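Stiluler floor list
Re: Arm trials at Umdale, what's changing
From: Aisyah Chin
Date: Jan 26, 2021

The Serton project office wrote:
> As most of you will have heard, the arm cell planned for the
> small parts bench at Umdale is now in simulation. The arm picks
> up loose cubes and takes them to the slotted box. Once the
> numbers look right we expect to go live in April.
>
> There will be no job losses. The 19 people on small parts will
> move into what we are calling a minding role, which is lighter
> on the body and more skilled. Training is 2 hours per person.
>
> Please send questions through your shift lead.

I'd sooner ask mine on the list, so people on the other shift can see the answers too.

I went through the simulation material with the rest of the day crew. I've got nothing against the arm. My wrists are no better than anyone else's after a winter on that bench and if something wants to pick up cubes all day it's welcome to them. What I don't buy is the write-up that came with it.
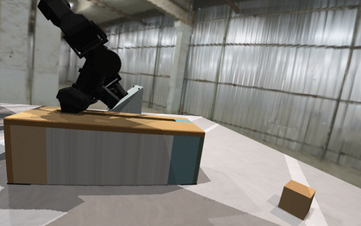 Simulated cell: arm down at the long box, one cube out on the floor.

Look at how much clear floor there is between the box and that cube. When did our bench last look like that? Parts come to us in a heap, with offcuts in among them and the odd bit of broken tray. Pattinasarany send theirs with the dust still on. If the trials are run on tidy layouts then the cycle figures are for tidy layouts, and someone will have to make the real work tidy before the arm gets to it. I'd like to know who that is. My guess is it's us, and that "minding" means sorting for a machine at whatever speed the machine likes.

The note says 200 runs are planned before sign-off. Fine. How many of those start with parts touching each other? How many have something in the way that isn't a part at all? And when a run goes wrong, does it get logged as a fail or does somebody reset it and start again? I'm not accusing anybody. We had the same argument over the label printer, which was 100 per cent reliable right up until it was plugged in at our end of the building.

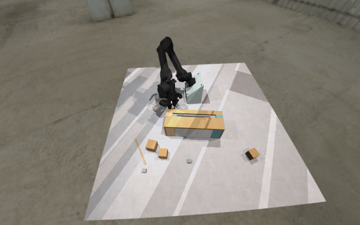

Then there's pace. At the moment if one of us is slow in the morning the person beside them picks up a bit and it evens out by lunch. You can't do that with an arm. If it stops, everyone downstream stops, and if it doesn't stop, neither does the person feeding it. I've asked twice whether the minder can slow the thing down without ringing a supervisor and I still haven't had a yes or a no.

As for "more skilled", I'll believe it when it turns up in the pay grades. Two hours is less than we give a new starter on the pallet wrapper. If the job is more skilled it needs longer training and a higher grade, and if it's only worth two hours then please stop telling us it's a step up.

The other thing I'd like in writing is what happens to the 19 after the first year. "No job losses" is a nice line but it has no date on it. When Hana's old section was reorganized nobody was let go either. They just didn't replace the people who left, and now there are three of them doing what used to be a full bench's work.

So, for whoever at Serton reads this list:

Can two people from small parts help choose the layouts for the remaining runs? We know what a bad tray looks like.
Who clears a jam, and is the arm locked off while they do it?
Can the minder set the speed?
What grade is the minding role, and from what date?

I'm on days until the end of the month, and after that you'll catch me at the afternoon changeover. Replies to the list please, not just to me.

Aisyah Chin
Small parts, Umdale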